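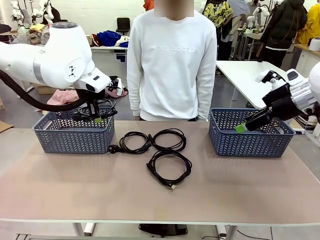 In January I set out to get 1,000 things out of this house. As of tonight it's 947. Thread on how it's gone, for the people who asked.

Rules first. One thing is one thing. A pair of shoes is one, a jigsaw is one, a box of mixed screws is one. Rubbish doesn't count. Packaging doesn't count. If I buy something, the total goes down by one, so I've mostly stopped buying things.

The house is a two-bed terrace in Plavisness and I've been in it long enough to fill the loft twice. There's no garage. There is a cupboard under the stairs and it was worse than the loft.

Books were the biggest group by a long way: 233. I thought I'd mind more. I kept anything I'd read twice and anything with writing in the front from somebody I liked.

Most of the books went to Kustow, the second-hand shop by the station. They give you credit, not cash. I've still got all the credit and I'm not going in there until this is finished.

Kustow won't take encyclopaedias, anything with a cracked spine, or computer manuals. I had a lot of computer manuals. Those went in the paper recycling and I didn't count them, which I now regret.

Cables. Everyone has the drawer. Mine was two drawers and a carrier bag. What worked was plugging each one into something I own, today, and if it fitted nothing then out it went. Coil it, bit of masking tape, write what it is on the tape.

I kept one spare of each type I use. Not two. I had four kettle leads and I only have one thing that takes a kettle lead.

The tip takes old cables with the small electricals. Don't put them in your bin at home. They get caught in the sorting machinery, or so the man at the gate told me at some length.

Clothes took a weekend. I did them by type, all coats, then all jumpers and so on. Seeing every navy jumper in one pile is quite sobering. I've got one navy jumper now, plus one that I say is black.

Kitchen was slow. I gave each doubtful item 60 days in a box in the hall, and if I went and got it out, it stayed. The potato ricer stayed. The fondue set didn't, and neither did the box of icing nozzles.

For selling I used Jaidee, the local listings site. It's fine for furniture and prams. It's hopeless for anything under a fiver, as you'll spend a week answering "is this still available" and then no one turns up.

Best sale: a folding desk, gone the same evening, collected by a student who carried it home on her head. Worst: a bread maker. Three people agreed to come for it and none came. It's in the hospice shop now.

I made one mistake I'd warn you about. I bought storage before I'd finished. Two Ganum shelf units, the tall ones. Then I got rid of what was going to go on them, and had to get rid of the shelves. They counted as two out but also two in, so no gain at all.

If you need something to sort into, use whatever's already in the house. Washing-up bowls, baskets, boot trays, the box the printer came in. Buy shelves last, if at all.

Paper is the part I've not done properly. It doesn't count well — is a folder one thing? I decided it was. I've kept payslips, house papers and anything to do with the boiler. Bank statements from the nineties went through the shredder, which then broke, and the shredder counted as one.

Photos I've left alone. I tried an evening on them and got through half an envelope. They're in the bottom of the wardrobe and they can stay there.

Someone asked if the house feels bigger. Not really. It's quicker to hoover and I can open the cupboard under the stairs without putting my foot against things. The spare room has a bed in it that you can sleep in.

Someone else asked if I've missed anything. Yes, the long ladder. I gave it to next door and have borrowed it back twice since. Also a small green jug, which I can't explain.

What's left: the top shelf of the airing cupboard, the tins of paint, and whatever is in the suitcase I can't unlock. If the suitcase turns out to be full I might be done in one go.

I'll count the suitcase as one if I never get it open.

Paint, for those about to reply — our tip won't take it wet. You leave the lid off with some sand or cat litter in it till it sets. I've got five tins doing that on the back step and rain forecast, so I'm off out to put a board over them.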